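Bench Arms at Brulldale: Questions From Staff

Last updated in December by the assembly office. Questions came in through the break room box and the two shift meetings. Send new ones to Dagný Ladefoged.

What is changing?

Two-arm stations are being added to the light assembly room. Each station is a table with two robot arms, set up for small gluing and placing jobs. The first job is the washer and housing work for the Cheema line, which people now do by hand with glue guns.

The Kaltau line is not part of this. Neither is packing or receiving.

Is anyone losing their job?

No positions are being cut in light assembly through the end of the contract with Cheema. After that contract is up, staffing will be looked at the same way it is for any other line. We can't promise anything past that point and won't pretend to.

Two people who left in the fall have not been replaced. Some of you asked if this was connected to the arms. It was. Those two openings were turned into station operator jobs, and both were posted inside first.

What does a station operator do?

Operators load parts, teach the arms new moves, check finished pieces, and clear the table between batches. They also keep the glue guns filled and swap them out when they clog. Expect to be on your feet less than at the hand benches and to spend more time looking at a screen.

Do the arms use special tools?

Mostly they use what is already in the room. We looked at a built-in glue head from Skunau and decided against it for now. An arm can hold an ordinary glue gun in its gripper with the nozzle pointed down at the work, and if the gun fails we can get another one from the supply cage.
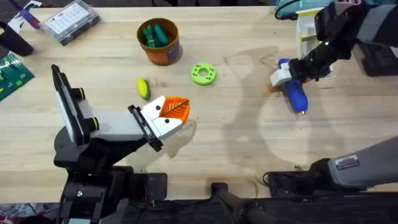
Who teaches the arms?

Operators do, with help from Preben Riis for the first few weeks. You guide the arms through the job and the system records it. A simple placing job took 400 recorded tries before it was good enough to run. Gluing takes longer, and we don't have a final number yet.

People who have done the job by hand are better at this than people who haven't. That is why the posting asked for bench time and did not ask for a degree.

Will recordings be used to rate my speed?

No. The cameras at the stations point at the tabletop. Recordings are kept for teaching the arms and are not shared with supervisors for reviews. Marama Henare wrote the rule and has a copy if you want to read it.

How much does the job pay?

Operators start one grade above bench assembler. Training hours are paid at the new grade from the first shift. If you try it and don't like it, you can go back to your old bench and grade within 7 weeks.

Can I keep working by hand?

Yes. Short runs, repairs and anything with a soft cover will stay at the hand benches. The arms are slow to switch from one part to another, so a small order is still quicker by hand.

What about burns and fumes?

Treat a glue gun in a gripper as hot at all times. Press the stop button and wait for both arms to settle before you reach over the table. Don't take a gun out of a gripper by pulling on it. Use the release on the screen.

The extraction fans stay on for the whole shift, as they do now. Heat gloves are in the drawer under each screen.

Who cleans the tables?

The operator on shift. Scrape glue drips off with the plastic scraper and wipe the top down at the end of each batch. No solvent on the wood, please. Old stains that won't lift can be left alone unless a part is sticking.

Who do I call if a station stops?

Call extension 2188 on day shift and 3120 on nights. Cyprian Kurek covers both stations on nights until a second technician is trained. Don't restart an arm after a collision fault, even if nothing looks damaged.

How do I apply for the next opening?

Nanna Zoëga has the form. Fill in the first page and have your lead sign the second. You can ask to sit in at a station for half a shift before you decide, and you will be paid your normal rate for it.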